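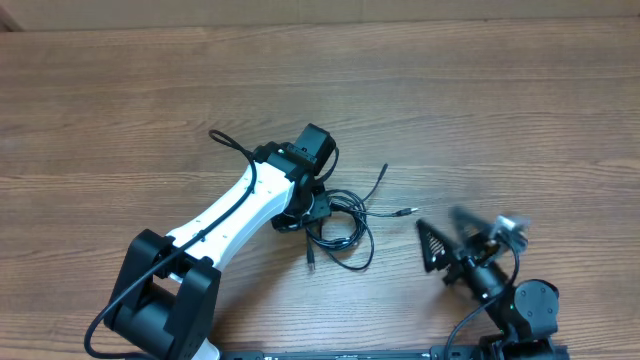
The Jernura coil is a way of storing thin cables on a desk or workbench, in which the cable is gathered into wide, loose loops and left untied. It is usually credited to the Jernura furniture workshop in Workinthorpe, although the evidence for this is poor and people were certainly leaving cables in loose loops before the workshop gave the habit a name. Supporters describe the result as a relaxed bundle. Critics call it a tangle, and the difference can be hard to see on an ordinary wooden tabletop where thin black cables lie in several overlapping loops, with a USB plug coming out of one part of the coil and a slim metal-tipped connector out of another. Whether such a bundle has been coiled by any method, or has simply been put down, is the question that most writing on the subject avoids.

Origin of the name

The term first appears in a leaflet that Jernura gave away with its desks. The leaflet claimed that the coil had been "used by professionals for generations," without saying which professionals. Lacson, whose short guide to desk storage is the most cited work on the topic, repeated the claim and added that the method came from fishing crews. He gave no source. Later web pages have copied the fishing story from Lacson, and some have copied it from each other, with the result that it now looks better supported than it is.

Method

The cable is laid in loops a little wider than a hand, each falling roughly on top of the last. Both ends are left outside the loops where they can be found. Most versions advise against wrapping the tail around the middle, a practice blamed for kinks near the plug. The Jernura leaflet specifies 5 loops for a desk cable, a number that cannot be right for every length, and few people seem to follow it. Mixed bundles, in which more than one cable is coiled together, are permitted in the leaflet and discouraged by almost everyone else. 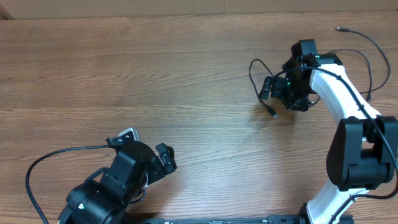 Claims made for the coil

Three claims are repeated often. The first is that loose loops put less strain on the cable than a tight wrap. This is reasonable as far as it goes, and it applies equally to any loose arrangement, including a cable dropped in a drawer. The second is that the coil saves time. A test published by Grulletti, a maker of cable clips, reported that an untied bundle could be opened in 2 seconds and a tied one in 30. The test does not say how thick the cables were, how the tied bundles were fastened, or who did the untying. It is also odd that a company selling clips should publish a result in favor of using none, and some readers have taken the figures for a misprint in which the labels were swapped.

The third claim is that a coiled cable lasts longer. Lacson puts the benefit at about 2,000 extra uses. No record of how he reached this figure has been found, and it should be treated as a guess.
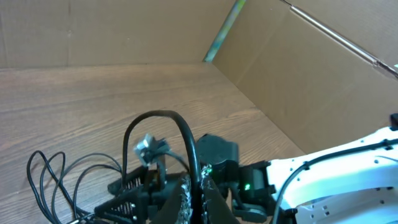 Does a loose coil stop cables from tangling?
Only while it is left alone. Once a coil is pushed across a table or picked up by one end, the loops can slide through each other, and a bundle of several cables will tangle faster than a single one.

Alternatives

Fixed routing avoids the problem by giving each cable a path and holding it there with clips. It suits equipment that stays where it is and is a nuisance for anything that gets unplugged often. Hook-and-loop ties are cheap and work well, though they get lost. Boxes and trays hide the tangle, which may be all that is wanted - visitors to a tidy office rarely look inside them.

The over-under coil, borrowed from stage and sound work, alternates the direction of each loop so that the cable pays out without twisting. It takes some practice and is seldom worth the effort on a short USB lead.
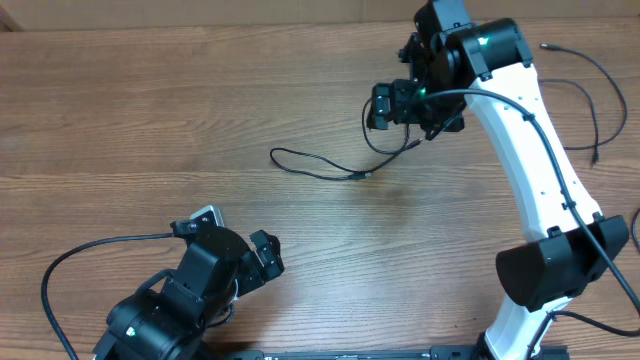

Remedios Policarpio objects that all of this treats the coil as a failed form of tidying, when most people who use it only want the cable off to one side until the afternoon's work is finished. By that standard, she argues, a heap in the corner of the table has done its job, and the leaflet's talk of loops and generations was there to sell desks.

The objection has some force. It does leave the Jernura coil without much content, as a heap needs no name and no leaflet. Jernura dropped the term from its printed material some years ago and now supplies a drawer divider instead.

See also: cable clip, cable tray, desk drawer, hank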